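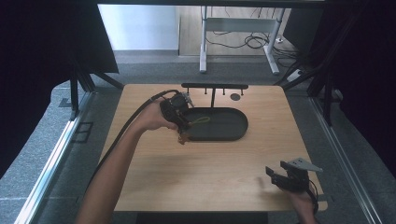

Hokow Square Work Table: Review

We bought the Hokow square table to replace a folding table that sagged in the middle. It is sold as a hobby and craft table, with a light wood top, a round hole for cords and a steel base that you put together yourself. The price was $232 before tax, delivered to the door. We paid for it ourselves and Hokow does not know we are reviewing it.

Short version: good top, fair base, bad instructions. It is worth the money if you mostly sit at your table and work with your hands. If you want something to hammer on, look elsewhere.

Delivery

The table comes in one flat box that weighs 68 pounds according to the shipping label. Two people can get it up a flight of stairs. One person should not try. The driver left ours at the bottom of the steps, which is what the order page says they will do, so read that part if you live on an upper floor.

The packing was fine. There was foam on all four corners and a sheet of cardboard over the top. One of the leg pieces had a scratch in the black paint near the foot. We touched it up with a paint marker and did not bother writing to them.

Putting it together

Plan on an evening. The box has the top, four legs, two cross rails, a bag of bolts and a hex key. You also need a Phillips screwdriver, and that is not mentioned until the second page.

The instructions are drawings only. Step 3 shows the cross rails going on with the slots facing in, and step 5 can't be done unless the slots face out. We took the rails off and turned them around. A buyer on the store page had the same trouble in March, and the sheet has not been corrected.

Leave every bolt loose until all four legs are on. Then set the table upright on a flat floor, push down on the top, and tighten. We did it the other way first and the table rocked. After we loosened everything and started over, it sat flat.

The hex key is soft. Ours rounded off at the tip before the last leg was done, and we finished with one from the garage.

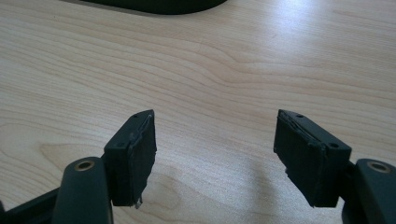

Page last changed: 8/16/22

Height and leg room

The legs have screw-in feet for leveling but the height is otherwise fixed. It is a normal desk height. A standard dining chair fits under it with room for your knees. If you are tall, or if you like to stand when you cut fabric or wrap packages, it will be too low and there are no taller legs for sale.

The cross rails run close under the top. You can't hang a drawer under there, and a clamp lamp only goes on at the sides where the rail is set back. We tried a vise with a short jaw and there was not enough space for it to close. This is my biggest complaint with the design. Two inches more setback would fix it.

The top

I like the top. The color is light, so it is easy to find a dropped bead or pin on it, and the grain doesn't get in the way the way a busy print would. The edges were smooth out of the box with no rough spots.

It does reflect. With the lamp straight overhead or a window across from you, there is a bright patch that moves as you lean. We put a shade on the lamp and that helped. A felt mat would also do it, though then you lose the benefit of the pale color for some kinds of work.

Things we have spilled on it so far: coffee, white glue, watered-down acrylic paint and candle wax. The coffee wiped off after sitting through lunch. Glue peels up when dry. The paint needed a damp cloth and a little dish soap. Wax came off with the edge of an old gift card. A ballpoint pen left a line that is still faintly there, and a hot glue gun tipped over and left a dull spot the size of a dime. Don't put anything hot straight down on it. A cork trivet is enough.

Do not use the cleaning wipes that come with the Zullia version of this table if someone gives you a pack. They leave a film. A cotton rag and water is all we use now.
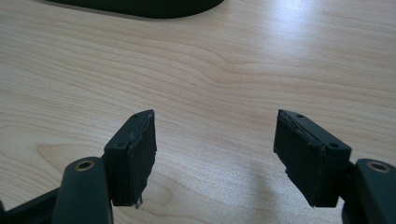
Cleaning takes a minute or two at the end of a session, and the only part that needs more care is the rim of the cord hole, where dust and thread ends collect. A dry paintbrush gets them out.

The cord hole itself is useful. A lamp plug goes through it if you feed it at an angle. There was no cap for ours in the box. The listing shows one, so either it was left out or the listing is old. I wrote to the store and got a form reply. Small parts will roll into the hole sooner or later, so tape a paper cup under it until you find a cap that fits.

How steady is it

For sewing by hand, beading, knotting, painting and writing, it is steady. For a sewing machine it is all right at low speed. At full speed the top shakes enough to walk a pair of scissors toward the edge. We put a rubber mat under the machine and that took most of it away.

Hokow gives the load limit as 400 pounds. I have no way to test that and would not want to. We have had a loaded paper cutter and several boxes of books on it with no bend in the top.

After 11 weeks of regular use, two of the leg bolts had worked a bit loose. Five minutes with the hex key took care of it. I would check them every month or so, more often if you drag the table across the floor. The plastic feet do not like carpet.

Compared with the others

The Zullia is close to the same table with a darker top and a lower shelf. The shelf is handy for bins but your feet hit it. It was out of stock when we ordered, and it cost more.

The Deturura is the one to get if you need to stand. It has a crank, it goes up and down easily, and the base is much heavier. The top is thinner and chips at the corners, at least on the one I used at my last job. It also takes up more floor.

A used dining table from a thrift store would do most of what the Hokow does for a quarter of the price. We looked for one first and did not find a square one that would go through our door.

What I would change

Move the rails in. Put the cap in the box. Fix step 3. Ship a better hex key.

Would I buy it again? Yes, at this price. I would not pay full list for it, and the store seems to put it on sale often enough that you don't have to.

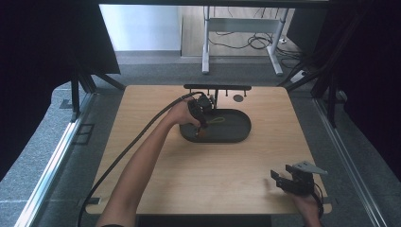
Makowska Bead and Thread Club

Club tables can be used by any member during open hours. Please wipe the top when you finish, put trays and tools back on the shelf, and use a trivet under the glue gun. If a table starts to rock, leave a note on the board by the sink and use another one until the bolts have been tightened. Questions about this review, or tips on where to find a cap for the cord hole, can go in the suggestion box.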